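What stopped the gripper at Drenov?
May 7, 2018

The engineer who met me at the Drenov lab did not want to call it a failure. "It was a pause," she said. I asked how long the pause lasted. Four hours.

The fault showed up during trials with the Ditley controller, when the fingers kept closing after the stop command. "Nothing broke," she said. Nothing was between them, either, and I told her that sounded like luck. She didn't argue.

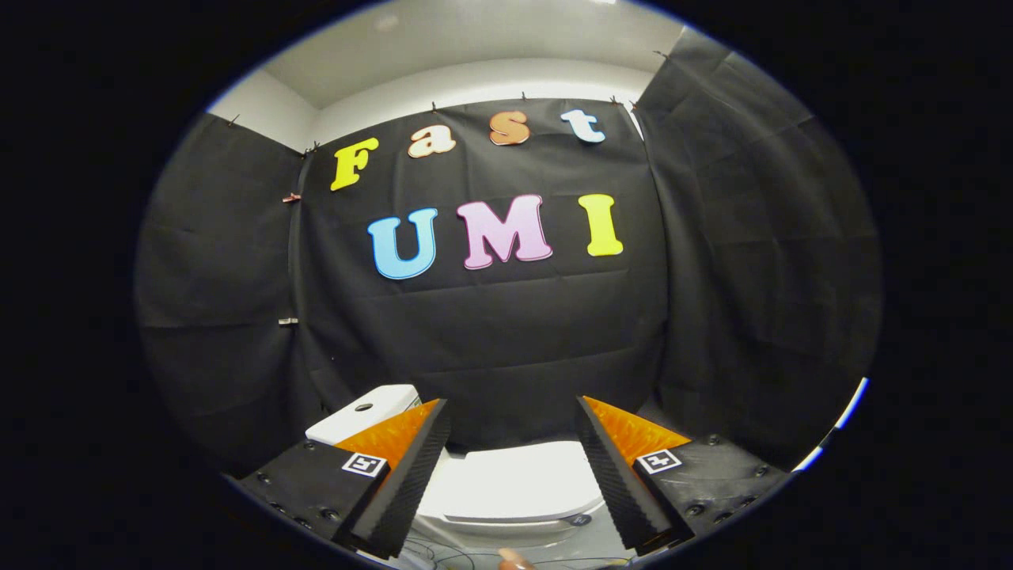 A fix, or a patch?

Her team blames a delayed signal and has since made 80 test stops, 70 of them in a single day. All were clean, she says. I asked who had checked. "We did."

An outside review by Aitken is planned for September. Until then, hands still go near the fingers during setup. "We're careful," she said. I wrote that down and asked about a hardware cutoff. It's on order.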